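How to read a clinical trial results page without getting lost

I spend a good chunk of my week reading trial results, and I still remember how baffling the first few were. So many abbreviations! A friend asked me recently how I get through them, and I ended up writing her such a long message that I thought I might as well tidy it up and put it on the site.

You'll want the results summary open in one window and the trial's registry entry in another. A notepad helps too. I'm going to use the Olcombe study as I go, a trial of an inhaler medicine called Porkell in adults with long-lasting coughs, as it's a nice ordinary one with nothing too odd going on.

Step 1. Find out which phase it is

Phase I is mostly about safety and is usually small. Phase II starts asking whether the medicine does anything and which dose to use. Phase III is the big one, where the medicine goes up against a dummy treatment or whatever people are already being given. Olcombe was a Phase II trial, so I go in expecting hints and a fair bit of wobble in the numbers (and I try very hard not to get excited).

Step 2. Write down who was in it

Look for the words "inclusion criteria" and "exclusion criteria". I copy these out in my own words, which sounds like homework but really does make them stick. Olcombe screened 1002 people and took on 125 of them. That's a big drop, and it's worth reading why. Smokers were left out, and so was anyone on steroid tablets, so I wouldn't assume the results carry over to either group.

Step 3. Find the main question

Every decent trial has a primary endpoint, chosen before it starts. It's the one thing the trial was set up to measure. Everything else is secondary, or worse, "exploratory". Check the endpoint in the summary against the one in the registry entry – if they don't match, put a big star next to it and look for an explanation. Sometimes there's a perfectly good one. In Olcombe it was the number of coughs per hour after 12 weeks, and it was the same in both places. Good.

Step 4. Look at the comparison group

If someone tells you coughing fell by 32 per cent, your next question is always "and what happened to the people on the dummy inhaler?" Coughs get better by themselves, people feel looked after when they join a trial, and all of that shows up in the figures. Find both numbers and write them side by side. The gap between them is the bit you care about.

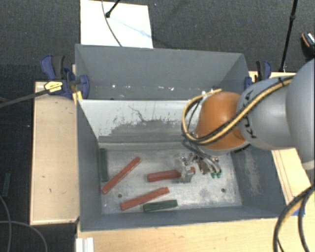 Stamano Huang
Trials writer and site editor

Step 5. Check the range as well as the headline

Next to the main figure there's often a pair of numbers in brackets, called the confidence interval. A narrow pair means the trial pinned the answer down fairly well. A wide pair means it could be a lot bigger or smaller than the headline. I used to skip these completely, and now I look at them first!

Step 6. Read the side effects table slowly

Go through it line by line and compare the groups. "Adverse event" means anything bad that happened during the trial, whether or not the medicine caused it, so a cold counts, and so does a twisted ankle. Serious ones are listed separately. There were 3 in Olcombe, and I read the notes on each before moving on. Then see how many people dropped out, and from which group.

Step 7. Write your own two sentences

Close everything and write down what the trial found and how sure you are. If you get stuck, go back to step 3, as that's nearly always where I've lost the thread. And please don't change or stop any medicine on the strength of one results page – take your two sentences along to your doctor or pharmacist and ask them about it.

My notes on dose-ranging trials are nearly ready and should be up in January.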